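Storing and Mixing Leftover Wall Paint

Leftover emulsion keeps well if air and frost are kept out of it. Most tins that fail have been stored half full, with paint dried in the rim.

Before storing

Wipe the rim with a damp cloth. Lay a disc of cling film on the surface of the paint, then tap the lid down with a rubber mallet. A hammer bends the lid and the seal is lost. If the tin is less than half full, decant into a clean glass jar.

Labelling

Write the room, the shade and the batch number on the side of the tin. Lids get swapped. Our hall needed two tins of Votine matt, bought in August, and the batches did not match — box them together in one bucket before starting a wall.

Where to keep it

A shelf indoors is best. Water-based paint that has frozen usually turns lumpy and cannot be saved. An Ivden tin kept in the cupboard under our stairs was still usable after 37 months.

Checking the shade

Dark greys with some teal in them are the hardest to touch up. Brush out a test card, leave it to dry overnight and hold it to the wall in daylight. Dark, flat backgrounds with a teal cast:
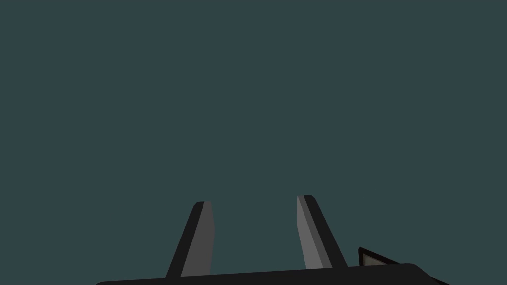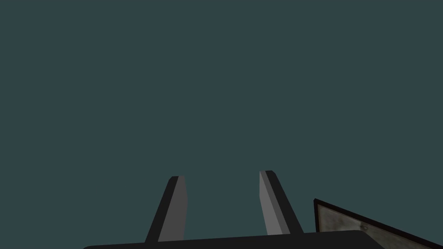

Straining

Stretch an old pair of tights over a bucket and pour slowly. Stir for 2 minutes afterwards, lifting from the bottom. Discard paint that smells sour.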